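Célula bimanual Keskin B2 — regras de utilização em bancada

Estrutura em perfil de alumínio, painéis caneladas cinzentos, dois braços fixados à calha dianteira. Aplicação: manuseamento de limas de agulha. Distribuição: Goltlow.
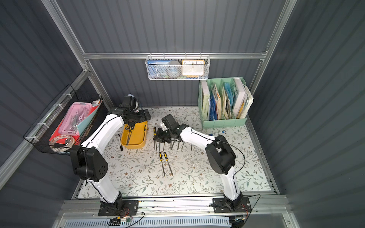 Limites de operação

Distância mínima entre garras em trajetória simultânea: 40 mm. Com as garras próximas, só um braço se desloca — o outro mantém posição. 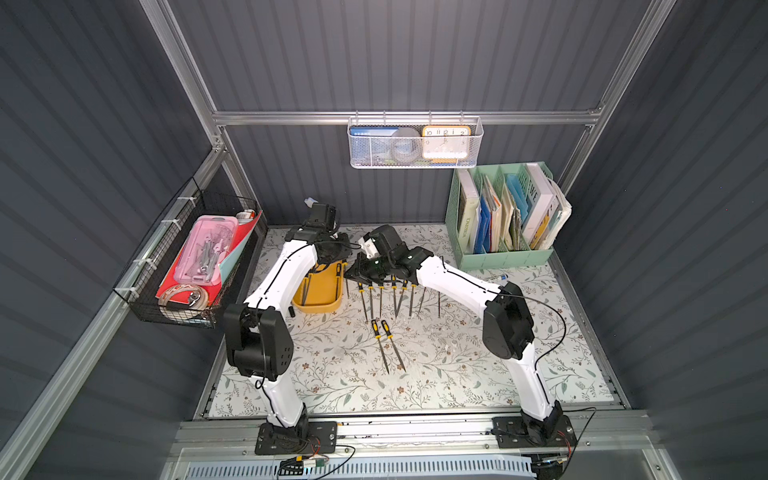 A prioridade de passagem define-se no programa e não se altera em ciclo. As limas pousadas na bancada ficam com os cabos voltados para o fundo.
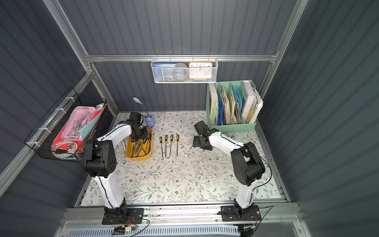
Brultomari: na nossa célula, a regra dos 40 mm só foi cumprida depois de reduzirmos a velocidade no cruzamento. Convém indicá-lo na ficha.

A nota passa a constar da revisão 2. O tabuleiro das ferramentas mantém-se do lado do braço esquerdo.
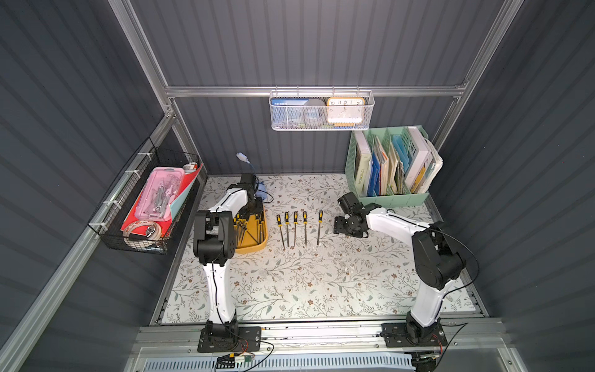 Inspeção dos parafusos das placas de base a cada 3,000 ciclos. Cabos soltos junto à calha: prender antes do arranque. Referência de encomenda: 57.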